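Support > Vollstead Store Tools > Tickets > Photo upload

Status: open, waiting on us

Bulk upload to the Nikzad catalog hangs at item 516 of 2,606. Same spot every run. No error, spinner just sits there. Restarted, same thing.

Tried so far:
- other browser, no change
- cleared cache, no change
- cut the batch to 168 items, goes thru fine

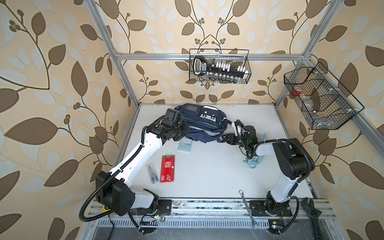 Pulled the log after lunch. Item 516 has an apostrophe in the title and the import chokes on it. Took it out, reran, got to the end. But now 2 listings show the wrong thumbnail. Bags section, both from the Bodasska supplier sheet. Full size photo is right, small one is old. Re-saved one listing by hand and the thumbnail stil didn't change.

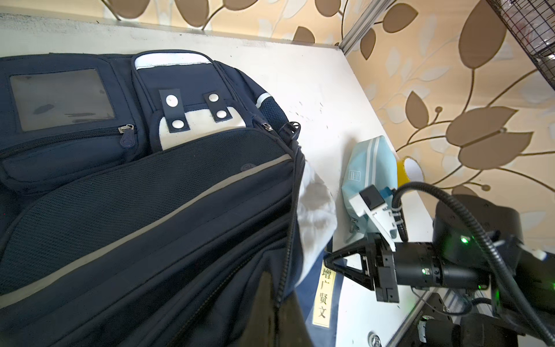 Attachment 2: navy backpack, front pocket and snap straps

Asked Lastalard hosting to flush the image cache on their side. They say overnight. Will check at 8 am before touching anything else. Pls don't rerun the full import until then, it wipes the manual price edits.

Still need: a fix for apostrophes in titles. Taking them out by hand is not going to work in August when the new sheet comes in.

We use cookies to keep you signed in. Accept | Settings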